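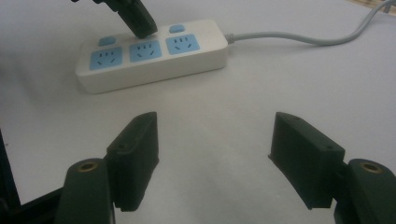 What makes a demonstration useful for training a robot policy?
Mostly consistency. A policy learns whatever your hands repeat, so the same task done the same way many times beats a pile of clever one-offs.

I learned this from 364 demonstrations of my own cleverness, all of which I deleted in March. The method I use now is simpler.

Step 1. Write the task in one sentence. "Press the switch with closed fingers, then back off" is a task. "Interact with the power strip" is a mood. Spyros Kontogiannis wrote our sentence on tape and stuck it to my monitor, where it remains.

Step 2. Pick a starting pose and go back to it every time. 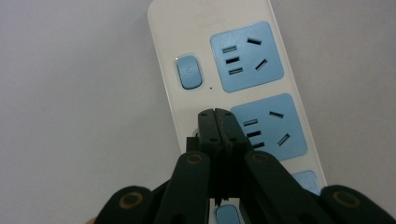

Contact is where most small policies fall apart, so decide how your fingers will meet the object before you record. For switches, I bring the jaws together first and keep them together through the press. A light blue switch on a white strip is kind to the vision side, and dark green jaws stand out well against both. Keep the approach slow for the last stretch. If your hand blocks the wrist view of the target, change the angle and record again.

Step 3. Move the object between takes. Turn it, slide it, turn it back. We once trained Stetora, our small policy, with the strip taped down, and it became a world expert in one spot of one table.

Step 4. Give each hand a job. With two grippers, one hand acts and the other steadies or stays out of the way – and "out of the way" needs to be a place you can name. 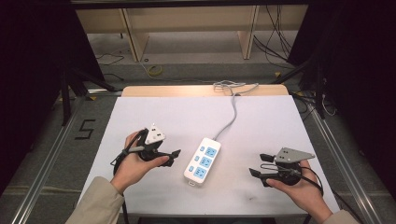

Swap the jobs only if you want the policy to learn the swap, and record those takes as a separate batch. Mixed batches gave us a robot that reached with both arms and then thought it over.

Step 5. Throw takes out. Play each one back at double speed and drop anything with a pause, a fumble or a second try. Chrysanthi Kalogeropoulos does our culling and has no mercy at all. She took us from 3,388 takes to 2,000, and the smaller set trained the better policy.

Step 6. Test on 15 positions you never recorded. Write down the failures before you start explaining them.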